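# A day at the Kerkport data center open house

Our bus pulled out of Hillness before sunrise, and I'm glad I took the early one, because the line at the Kerkport gate was already long when we got there. The state opens its consolidated data center to city and county staff once a year, and I had missed the last two. This time I had a seat, a badge and a notebook!

Some background for anyone who hasn't followed this. Kerkport houses the servers for 19 state agencies, from motor vehicles to fish and game. Before the move, most of them ran their own machine rooms, a few of them in basements with a window air conditioner. Now local governments can rent space there too, and 13 counties have signed up so far. Ours is still thinking about it.

The tour started on the operations floor. I expected a wall of blinking lights and got something much better – two shift leads who had clearly been told to stick to a script and dropped it after five minutes. They took us through a real outage from the spring, when a bad update knocked out license renewals for a morning. We saw the call log, the messages to the agencies and the fix. I have sat through plenty of vendor talks and never learned as much about how to write a status notice that a county clerk can use.

Next came the generators (loud, wonderful) and then the network room, where the Stelel project begins. Stelel is the fiber ring that will tie 204 public buildings to Kerkport: libraries, courthouses, fire stations, all of it. The western half is lit. The eastern half is waiting on two river crossings, and the permit for one of them has to be in by October. I asked whether a town our size could get on the ring without paying for its own trench. The answer was yes, if we share a route with the school district. I wrote that down and underlined it.

Lunch was sandwiches in the loading bay, and the talk there was as good as anything on the schedule. I ended up with people from three counties comparing how they handle records requests, and came away with a form I plan to copy shamelessly.
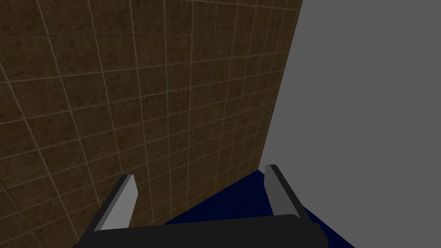
**Hillness Office of Information Services**

After lunch we got a demo of Matar, the new permit system. I went in doubtful – we have been burned by permit software before – and came out wanting to try it. A contractor can file, pay and book an inspection on one screen, and the inspector can close it out from a phone. Search is slow, and the team said so before anyone asked. They are taking 12 towns for the pilot, and I picked up the application on my way out.

Two things I'd change: the security session was far too short, and the parking directions sent half of us to the wrong lot. I'd still go again tomorrow.

My notes on the fiber route and the Matar application are in the shared folder under "Kerkport visit." Please add your questions there before our budget meeting, and I'll send them on to the state in one batch.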